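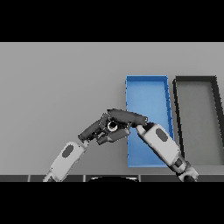 The public meeting on the future of the Dudo branch line took place on 14th October at the Gallardo Institute, and I am grateful to all who attended. The room holds 70 seated and was full before the start, so a number of people stood at the back for the whole evening.

Aurel Iordache took the chair. He opened by reminding those present that the present timetable leaves a gap of almost four hours in the afternoon, during which no train calls at Inura at all. Students at the college finish in the middle of that gap. Several parents spoke on this point, and their accounts were noted in full for the written submission.

Ulises Retamal then presented the results of the passenger survey. Of 300 forms handed out, 200 were returned, a good response for a line of this size. The request made most often was for a later last train - the present one leaves Clestovico before the cinema has closed its doors. The second was for a connecting bus at Inura that waits when the train is late. 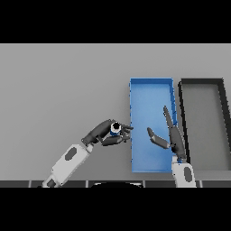 The operator's representative stated that an additional afternoon service could be run with the existing units, subject to a driver being available. She was not able to give an undertaking on the later train. I pressed her on the matter of the connecting bus, and she agreed to raise it with the bus company before the end of the month.

There was some disagreement about the platform at Dudo. Some 11 of those who spoke wished to see it lengthened first, before any change to the timetable. My own view remains that the service should come first, as the longer platform would depend on funds that have not yet been applied for. The question was left open.

Written comments may still be sent to me through the contact page and will be forwarded with the survey. The next meeting will be held in January, at Clestovico if the hall is free. Those travelling by train should note that the last departure is at 21.40.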